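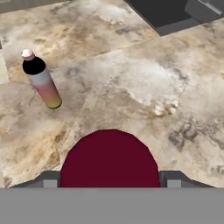
Bottle on the worktop, pink cap, black band near the top

Buying a 70s moped with no paperwork, how much does it hurt the value?

Yulan Kong
1/13/24

Been offered a Cloten moped, barn stored, one family from new supposedly. Seller wants 585 for it. Engine turns over but hasnt been run. Problem is no logbook, no old MOTs, nothing, just a frame number I can read and a dealer sticker from Nurnlow. Want to do it up and maybe sell on in a year or two. Does missing history knock a lot off? And can I get it registered again or am I buying a garden ornament? Need to tell him by the weekend.

Myfanwy Price

Did exactly this with mine. Few things.

Get a signed receipt with frame number AND engine number on it, plus seller's name and address. Do that before any money changes hands. Then try the owners' club for that make, if there is one. Mine wrote me a dating letter, needed photos and a rubbing of the frame number. Took ages, sent it off in November and heard back well after Christmas. After that it's forms and waiting.

Value wise, mine had no history either and a mate's had the lot, original bill of sale, old tax discs, even the tool roll. His made about 1000, mine struggled. Same colour, mine was tidier if anything. So yes it matters, but on a small moped you're talking hundreds.

Ask the family for old photos with the bike in. Someone always has one in a drawer. Number plate showing is gold, you might get the orignal number back.

Also check the frame number hasnt been restamped. Wonky digits, fresh paint just there, walk away.

Parviz Sharifi

too dear. offer him 120 less and see what he says. tank will be rusty inside, they all are

Vy Triệu

Agree with Myfanwy on the receipt. Would add, do a stolen check first, costs very little. And ring the dealer on the sticker if they're still going, some kept their sales ledgers. Khoury's near me found an entry for my dad's old bike in ten minutes flat. Dont restore it before you've got the dating letter either, they may want to see it as found.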